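厨房里的味道和油渍，我这些年试下来还在用的办法

更新于2026年10月19日

上次写完冰箱整理那篇以后，留言里问得最多的居然不是冰箱，是味道。冰箱的味道、砧板的味道、饭盒的味道、下水道的味道，还有一位问她的擀面杖为什么有股哈喇味（这个我也会讲到，放在木头那一节）。我一条一条回，回到后来发现自己在复制粘贴，干脆集中写一篇，连油渍也一起写了，反正这两样在我家总是一起来的。

先交代一下我的条件，免得你照着做了发现对不上。我家厨房很小，没有洗碗机，窗户朝北，水是硬水，水壶两个星期不管就一圈白。家里三口人，一周大概开火五天，口味偏重，辣椒油、豆瓣、咖喱都是常客。你要是平时只蒸蒸煮煮，下面有一半可以跳过去，不耽误。

手边常备的东西

我以前买过一大堆清洁剂，水池下面那个柜子打开像小超市，什么油污净、水垢净、除味喷雾、不锈钢膏，每瓶都剩半瓶。搬家那次一口气清掉了，现在就这么几样：普通洗洁精，小苏打，柠檬酸，氧系漂白粉（就是过碳酸钠那种，不是84），一瓶便宜的白醋，再加厨房纸和旧毛巾。旧毛巾剪成手掌大的小块，锁不锁边无所谓，用脏了直接扔，特别痛快！

柠檬酸我是调成水放着的，1,000毫升水放两平勺柠檬酸，摇匀灌进喷壶，贴张纸条写清楚是什么。这张纸条千万别省，我先生有一回拿它当清水给绿萝喷了好几天，绿萝倒是活下来了，叶子边上一圈焦黄，到现在还看得出来。

有一条必须放在前面说：84和任何酸的东西都不要碰到一起，白醋、柠檬酸、洁厕的都算，会出有毒的气。我干脆厨房里不放84，省得哪天脑子一糊涂。氧系的那种也别装在拧紧的瓶子里，它遇水会一直冒气，现用现泡，泡完倒掉。

小苏打和白醋倒在一起冒泡那个做法，网上特别多，看着很热闹，我也热衷过一阵。后来想想，一个碱一个酸，碰完基本就是盐水了，剩不下多少清洁力。要用就分开用：油的地方用小苏打，水垢的地方用酸，中间拿清水冲一遍。通下水口的时候我还是会让它们冒冒泡，那是图那点冲劲儿，别的地方就不折腾了。

红油和饭盒
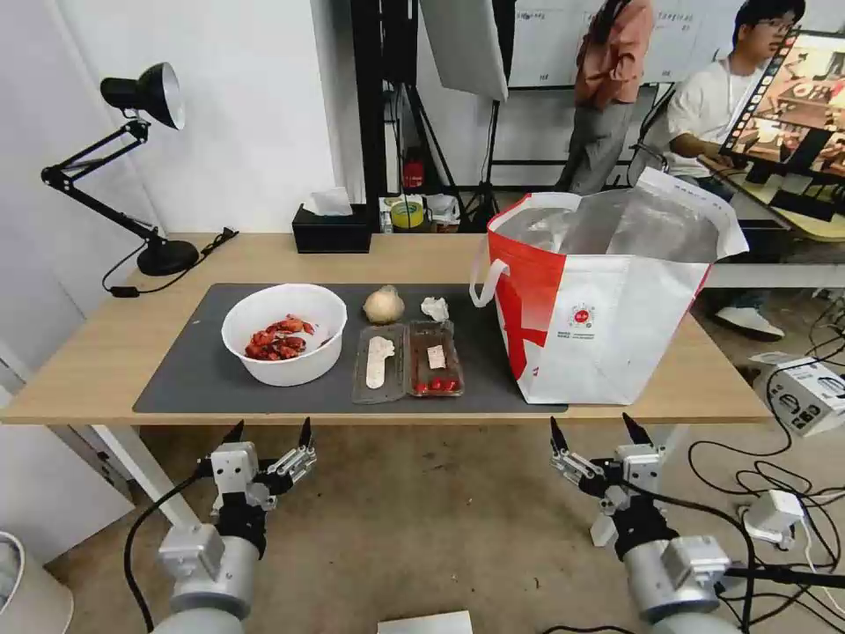

塑料碗和塑料饭盒沾了红油，第一步是擦，不是洗。拿厨房纸干着擦一遍，能擦走多少算多少，这时候一滴水都不要加，水一上去油就摊开了，整只碗里里外外都是滑的，连海绵都跟着遭殃。擦完再挤洗洁精，还是不加水，用手指或者小块旧毛巾在碗壁上揉开，揉到颜色发浑，放五分钟，最后才开水龙头。我家吃小龙虾爱用上面这种白色塑料碗装，虾堆在里面红通通的一大碗，好看是真好看，收拾的时候也是真愁人，白塑料一点颜色都藏不住。后来我学乖了，端上桌之前在碗里薄薄抹一圈没颜色的油，红油再来就没那么容易吃进去，洗起来差别很大，你们可以试一次看看。

已经染黄染红的怎么办呢？晒。真的就是晒。洗干净，不用擦得太干，碗口朝着太阳放在窗台上，夏天两三天，冬天就看天气，辣椒和番茄留下的那层颜色会慢慢淡下去，咖喱也怕晒。我家窗户朝北，就端到楼道尽头那个朝南的小阳台去，邻居路过看见一排饭盒在晒太阳，问我是不是在腌什么东西。

赶时间的话用氧系漂白粉，大约50度的温水化开，把饭盒整个按进去，上面压个盘子别让它浮起来，泡一个小时。水别用滚开的，薄的饭盒会变形，盖子一变形就再也扣不严了。硅胶圈要抠下来单独泡，那条缝里藏的东西……你抠一次就知道了，我第一次抠的时候差点把盒子一起扔掉。抠硅胶圈别用刀尖，用牙签的钝头或者一次性筷子，划破了以后漏汤。

饭盒的味道跟颜色是两回事，颜色没了味道可能还在。我的做法是洗干净晾透，塞一团皱皱的废纸进去（没有油墨的那种，包鞋的白纸最好），盖上盖子过一夜。还不行就换成一勺干的小苏打，摇一摇，再过一夜。收起来的时候盖子不要扣，盒子归盒子叠，盖子归盖子竖着插，扣着盖子放两个星期，好好的盒子都能闷出味来。

玻璃的和搪瓷的没有这些烦恼，我后来装咖喱和红烧的一律用玻璃。塑料的就留给水果、切好的葱、第二天早上要用的面团。

手上的味道

剥虾、剥蒜、杀鱼，完了手上的味道一天都散不掉。我试过的里面最管用的是先用冷水冲，再抓一小撮盐加一点洗洁精搓指尖，指甲缝用旧牙刷刷，最后才用香皂。一上来就用热水加香皂，味道就跟香味混在一起，变成一种很奇怪的蒜香玫瑰，更难受。

咖啡渣也好用，喝完咖啡的渣子挖一勺，手心里搓半分钟，冲掉。注意水池口要放滤网，咖啡渣不要往下水道里送，它会在弯管里结成一块。有人推荐那种不锈钢"肥皂"，我用过，感觉是有一点点用，跟在水龙头下面摸勺子背差不多，所以我现在就摸勺子背。

剥辣椒要戴手套，这个没得商量。真辣到手了，用食用油搓，搓完再用洗洁精洗掉，比一直冲水快得多。搓的时候不要揉眼睛，不要摘隐形眼镜，我两样都干过。

葱、洋葱和蒜

洋葱切开用不完的那半个，切面朝下扣在小碟子里，外面再罩一层，放冰箱门上，尽量两天内用掉。用保鲜膜裹我觉得不太行，裹得再紧第二天打开冰箱还是洋葱味。没切的洋葱不要进冰箱，也不要装塑料袋，找个通风不见光的地方挂着或者摊着，跟土豆分开放，它们两个放一起都坏得快。

切洋葱辣眼睛的偏方，含水、嚼口香糖、戴泳镜我全试过，泳镜当然有用，就是儿子会笑话我。平时我就两条：刀要快，切之前放冰箱冷藏半小时。刀快比什么都要紧，钝刀是压过去的，汁水四溅，快刀切完砧板上都没多少水。

蒜去皮我用手压，一瓣一瓣按在砧板上，刀面拍一下，皮自己就开了。量大的话装进带盖的盒子里使劲摇，摇到胳膊酸，皮能掉七八成，剩下的还是得手剥。剥好的蒜泡在油里常温放这件事不要做，有肉毒杆菌的风险，要做蒜油就现做，放冰箱，几天之内吃掉，或者分小份冻起来。

小葱的话，洗完一定要晾干再切，切好铺在厨房纸上，装扁盒子冻起来，用的时候抓一把，一粒一粒的，不会结成砖头。我以前就是没晾干，冻出来一整块葱冰，拿擀面杖敲。

木头的东西

擀面杖的哈喇味来了。留言那位说她每次用完都抹一层花生油"养一养"，问题就出在这里。花生油、大豆油、橄榄油这些放久了会氧化，抹在木头上就是慢慢变哈喇。木头要抹就抹食品级的矿物油，或者矿物油加蜂蜡的那种膏，它们不会坏。已经有味道的，用热的小苏打水加硬刷子顺着木纹刷，刷完立刻擦干，立起来晾两天，再用细砂纸轻轻磨一层，重新上矿物油。磨的时候别在厨房磨，木屑飞得到处都是。

砧板我家有三块，生肉一块，蔬菜和熟食一块，水果一块。水果那块是最小的，单独出来是因为我实在受不了带蒜味的西瓜！生肉那块我用的是塑料的，划痕多了就换，不心疼。木头砧板切完鱼，先冷水冲，撒粗盐，拿半个柠檬当刷子在上面搓，搓到盐化掉，等几分钟再冲。没有柠檬就用柠檬酸水喷湿再撒盐，效果也还好。冲完两面都要见风，平躺在台面上最容易发霉，我把它侧着立在两个瓶盖中间，底下悬空。

砧板开裂多半是一面湿一面干弄的，所以洗的时候两面都要冲湿，哪怕你只用了一面。新砧板买回来我会连着上三天油，一天一遍，厚厚地抹，过夜，第二天擦掉浮油再抹。之后差不多一个月一次就行，看见发白发毛了就该抹了。

木勺木铲可以煮。大锅里水烧开，木勺站进去煮十来分钟，水会变成让你沉默的颜色，倒掉，勺子拿出来横着晾干。上了漆的、胶拼的不要煮，会散架。

木桌子上的油点子，趁新鲜撒玉米淀粉或者爽身粉，盖厚一点，过几个小时扫掉，油会被吸出来不少。要是已经渗进去了，我就认了，整张桌子擦一遍油，颜色匀了也就看不出来了。吃重油重辣的东西之前，还是先铺张垫子来得省事，垫子选深色的，能整张拎去水池冲的那种，布的洗起来太烦。

保温袋

保温袋我觉得是全家最容易被忘掉的东西，买菜、带饭、装冰淇淋，回来往门后一挂，下次再拿，打开那一下简直了。里面那层银色的膜看起来光溜溜的，其实折角和缝线那里特别能藏水，冻货化下来的水顺着折角流进去，你擦的是中间，它臭的是角上。

我现在每次回家先把袋子翻开，口撑大，用柠檬酸水喷一遍内胆，旧毛巾擦干，重点擦四个底角，然后敞着口站在桌上过一夜，第二天再折。银色的膜不要用硬刷子刷，也不要用钢丝球，一刷就掉皮，掉了皮以后里面的棉吸水，那袋子就没救了。也别丢洗衣机。外面的布面脏了，拿牙刷蘸洗洁精局部刷就行，带子最容易黑，顺手刷一下。

如果已经臭了，撒一层干小苏打，口收起来过夜，第二天倒掉再擦。两次还不行，我一般就把它降级，装回收瓶子去。

冰袋外面那层也要洗，我们总觉得它冻着就是干净的，其实它每次都躺在菜和肉中间。

水池和下水口

先说海绵。海绵的味道会传给碗，碗会传给杯子，第二天早上喝水一股隔夜味，很多人以为是水的问题，换净水器滤芯，换了也没用。海绵用完挤干，夹起来悬空，两星期换一块，到日子就换，别等它臭。我家的挂在水龙头上一个小夹子里，夹子是文具店买的长尾夹，便宜又结实。

下水口那个橡胶圈，翻过来看看反面。好，你现在已经去刷了对吧。旧牙刷加洗洁精刷，再用柠檬酸水喷一下，一周一次。滤网我买的是不锈钢的，孔小的那种，每天晚上倒扣磕干净，用开水烫一下。水管是塑料管的话不要一大锅滚水直接倒，等它降降温，或者开着冷水龙头一起倒。

油是绝对不往水池里倒的。锅里剩的油少就厨房纸擦，多的灌进空牛奶盒，里面先塞点废纸，封口扔掉。以前住的房子堵过一回，请人来通，通出来一截白白硬硬像蜡烛的东西，师傅举着给我看，我脸都红了。从那以后一滴都不倒。

有味道又不堵的，多半是水封干了，长时间没人用的水池最常见，出门旅行回来一股怪味就是它。放半分钟水，味道就压住了。再不行就看看柜子里面排水管插进地面那一截有没有封好，我家那里就是敞着的，拿密封胶泥捏了一圈，世界清净。

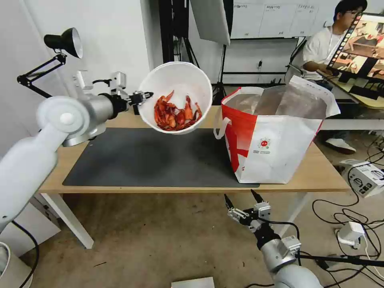
白塑料碗配一碗红亮亮的，最考验洗碗的人

冰箱

冰箱除味的东西我买过不下七八种，最后留下的就是一小碗敞口的小苏打，一个月换一次，换下来的不浪费，倒进水池刷水池。茶叶包、橘子皮也能放，橘子皮放三天就得拿走，放久了它自己会长毛，我有一次忘在最里面，翻出来的时候是绿色的，毛茸茸的。

可是放什么都不如把漏的擦掉。味道的来源八成是哪里漏了一滴：鱼盒子底下、酱油瓶底下、抽屉滑轨那条沟。每个瓶子底下垫个瓶盖大的碟子看起来傻，但擦的时候只洗碟子，不用把整个冰箱搬空。门封条那一圈褶子用棉签蘸温的洗洁精水擦，擦完再用清水棉签走一遍，最后抹干，不然会发霉。

没吃完的零碎，我习惯用透明的小盒子分开放，半块豆腐一个，几颗小番茄一个，面包边一个，全部放在跟眼睛平齐的那一层。透明很要紧，不透明的盒子等于没买，打开之前谁也想不起来里面是什么，等想起来了也不敢打开了。小番茄洗过一定要擦干，或者干脆不洗，吃之前再洗。豆腐要泡着水，每天换水，能多放一两天，闻着发酸就别犹豫了。

剩菜盒子上贴一小段纸胶带，写哪天放进去的，只写日期不写菜名，菜名看得见嘛。纸胶带和笔要放在冰箱门上，不能放在抽屉里，放抽屉里你就不会写了，我试过。

热菜什么时候进冰箱，我妈一定要放凉，说热的进去冰箱要坏。现在的冰箱没那么娇气，温下来就可以放，大锅汤分成几个浅盒子凉得快，室温里别超过两个小时，夏天还要更短。带壳的海鲜、小龙虾这类，吃不完我就当天剥出来，虾肉单独装，壳马上打包扔出去，壳在厨房里过夜的后果我就不形容了。第二天虾肉一定要热透再吃，拌凉面也是先热再晾。

垃圾桶

既然说到壳，就说垃圾桶。湿的和腥的，能当天扔就当天扔，实在来不及下楼，装进袋子扎紧放冷冻室，倒垃圾那天再拿出来。我先生第一次看见冷冻室里有一袋虾壳，以为我要熬高汤，还很高兴。（虾头虾壳是可以熬虾油的，不过那得是自己处理干净的，吃过的就算了。）

桶底撒一把小苏打，或者垫两张旧报纸，袋子漏了有东西接着。桶每个月搬到浴室冲一次，用洗洁精刷，刷完倒扣晾干，晾干之前不要套袋子。盖子内侧和踏板弹簧那里也要擦，味道常常就卡在那儿。夏天有小飞虫的，小碗里倒一点醋，滴两滴洗洁精，放桶旁边，过一夜去看，战果辉煌，看完赶紧倒掉。

衣服和布

吃辣吃红油的，衣服上没有不中招的。回来第一时间：不要用湿纸巾擦！湿纸巾一擦就把油推开了。拿干纸巾压，压到不再印出油来，然后直接挤一滴洗洁精在油点上，指腹轻轻打圈，等十分钟，用温水从反面冲。从反面冲这一点很多人不知道，从正面冲是把脏东西往布里面压。冲完对着光看，还有影子就再来一次，没洗掉之前不能烘，也不要熨，一加热就定在上面了。

白色棉布可以再用氧系漂白粉泡，羊毛和真丝不行，会伤。真丝我一律撒爽身粉吸油然后送出去洗，不跟它较劲。

围裙呢，我的建议是备两条，颜色深一点，带子长到可以在前面打结。擦手巾每天换，就是那种薄的小方巾，一次买一摞，用完丢进一个小筐，攒够了一起煮洗。厚毛巾挂在厨房里永远干不透，闻着就有股酸味，薄的就没这个问题。

旧油渍在桌布上变黄了，用洗洁精和小苏打调成牙膏那么稠，抹上去盖一层保鲜膜过夜，第二天正常洗。我用这个办法救回来一条婆婆给的桌布，刺绣的，差点吓死我。没救回来的那条已经变成旧毛巾块了，也算物尽其用。

抽油烟机和灶台

滤网我两个月拆一次，大盆里铺滤网，撒小苏打，挤洗洁精，倒热水没过去，泡半小时，中间翻一次面。铝的滤网不要用太浓的碱泡，也别泡太久，会发黑，发黑不影响用，就是难看。泡的时候底下铺旧毛巾，浴室地砖会滑，我摔过一次，屁股青了一个星期。

灶台趁温的时候擦最省力，关火以后等到手能碰，湿抹布盖上去焖两分钟，一抹就下来。糊得硬硬的那种，用旧银行卡刮，不伤面。玻璃灶面用专门的刮刀，角度放平，慢一点。墙上的油点用面汤擦很好使，煮完面条的汤别倒，趁热蘸抹布擦一遍，再用清水擦一遍，我外婆教的，我小时候觉得好土，现在每个星期都在用。

炒完辣的，屋里那股呛味，油烟机不要马上关，多开十分钟，同时开对面的一扇窗，只开一扇厨房窗空气是不走的。小锅里烧点水，丢两片柠檬或者一点桂皮，小火滚一会儿也舒服，人别走开，烧干锅的味道可比炒辣椒厉害多了。

几个留言里问过的零碎

保温杯有茶垢：氧系漂白粉一小勺，温水，敞着盖子泡一小时，千万不要拧盖子。盖子里的硅胶圈一样抠下来。

水壶水垢：柠檬酸一勺，水加满烧开，放半小时，倒掉再烧两次清水。

微波炉有味：一碗水加几片柠檬，高火三分钟，先别开门，再等三分钟，蒸汽把里面都焖软了，抹布一擦就好。碗拿出来的时候用隔热手套，水可能会突然滚。

不锈钢锅底发彩虹色：不是坏了，喷柠檬酸水一擦就没了。

铁锅生锈：钢丝球刷到露出铁色，烧干，抹薄薄一层油，小火烧到微微冒烟，擦掉，再抹一遍。薄是关键，抹厚了会黏手。

台灯、插座这些放在餐桌边上的，灯罩上会落一层油灰，拔了插头等凉透，用拧得很干的布擦，布上沾一点点洗洁精，再用干布收。黑色的灯最显灰，我一般擦桌子的时候顺手带一下，攒久了那层灰会变成胶。

调料瓶外面黏：都是手上带的油。一周一次，全部搬到水池边，用热毛巾一个个擦，底下那层架子也擦。嫌麻烦就少买几瓶，我现在台面上只留五个，别的都在柜子里。

有人问能不能把时间表也写出来，每天做什么每周做什么。我没有那么像样的表，就是冰箱门上一张纸，写着滤网、垃圾桶、砧板上油、小苏打换新，做完打个勾，打满了换一张。三月份那张我看了看，砧板上油那一格是空的，难怪水果那块裂了一道小口子。已经补了木工胶，食品级的，压了两天，目前还能切橙子。

地毯上滴了咖喱的那位，我没有地毯，这个我真不会，有经验的朋友请在下面教教她，也教教我。下一篇想写冻东西，哪些能冻哪些冻了会后悔，想问什么先留着言。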